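The Case for Hanging Clear Plastic

Drivuvix
Opinion, March 2025

Most storage advice is about floors and shelves. The wall gets a hook or two and is otherwise left to paint. I want to argue for using it, and in particular for using it to hang thin transparent plastic: sleeves, covers, shields, curved guards, lids without a box, the flexible sheet goods that every workroom and most kitchens collect.

Flat storage is hard on this material. A curved piece laid on a shelf rests on two edges, and anything placed on top of it loads the crown of the curve. Leave it like that through a warm season and the curve opens. The piece still looks fine until you try to fit it back over whatever it was made to cover, and then one side stands off. Stacking several of the same shape is better, provided they really are the same shape. In a household they never are.

The second problem is scratching. Clear plastic is bought for being clear, and the most common way it stops being clear is sliding. A drawer that opens and closes a few times a day moves its contents a little each time. Grit does the rest. I have taken sheets out of a drawer after one winter that had gone cloudy in the middle and stayed perfect in the corners, where a divider kept them still.

Hung from a single point near the top edge, the same piece touches almost nothing. It keeps its curve under its own weight, and dust falls past most of it. It can be taken down with one hand.

Prodromos Raptis disagreed with me on this at some length after I raised it last September. His objection was visibility. A clear object against a pale wall is hard to see, and people walk into it or knock it down reaching for something else. This is correct, and I have no complete answer. A darker wall helps. So does a strip of colored tape along the lower edge, about a finger wide, although tape residue is its own nuisance on some plastics and should be tested on an offcut first. His own solution is a shallow vertical rack with felt slots, which he built at 16 inches deep. It works well for flat sheets. For curved ones he ends up leaning them, and leaning is the worst of the available positions, with the whole weight going into one edge.

Cost comes up as well. A wall rail with sliding clips, in the plain version I use, takes an afternoon to put up and needs two solid fixings. The Fistico cabinet that a colleague recommended for the same job was listed at 580 dollars, and its shelves are flat. Money spent on a cabinet buys a door, and a door does keep out dust and sunlight. Anyone storing plastic in a south-facing room should weigh that seriously. In an ordinary interior room I do not think it justifies the price or the floor area.

Some practical points. The clip should be wider than you expect, and padded. A narrow clip puts a dent in soft sheet within weeks. Do not drill a hanging hole in anything brittle; the hole becomes the place where the crack starts. If a hole is already there, use it, but put a smooth ring through it and hang the ring. Keep the lower edge clear of the bench by at least a hand's width, so that wiping the bench does not mean moving the plastic. Keep it away from heaters and from any lamp that gets hot.

Spacing matters more than capacity. Kanchan Shakya keeps a long rail in a shared craft room and started by filling it end to end. Pieces rubbed against each other whenever the door opened, so the scratching she had meant to prevent simply took place on the wall. She removed a third of them and the trouble stopped. The ones she removed had not been used in years and went out with the recycling that accepted them.

I would apply the same test before buying any hardware at all. Go through the drawer. Fit each cover to the thing it covers. A guard with no matching object is scrap, however clear it is, and should not be given a clip. What remains is usually a small number of pieces, and a short rail will hold them.

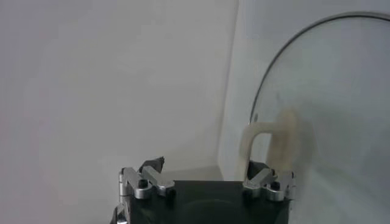 A short rail also has the advantage that it can go up beside the bench where the pieces are used. Mine is at shoulder height and takes five clips, and I have not yet needed a sixth.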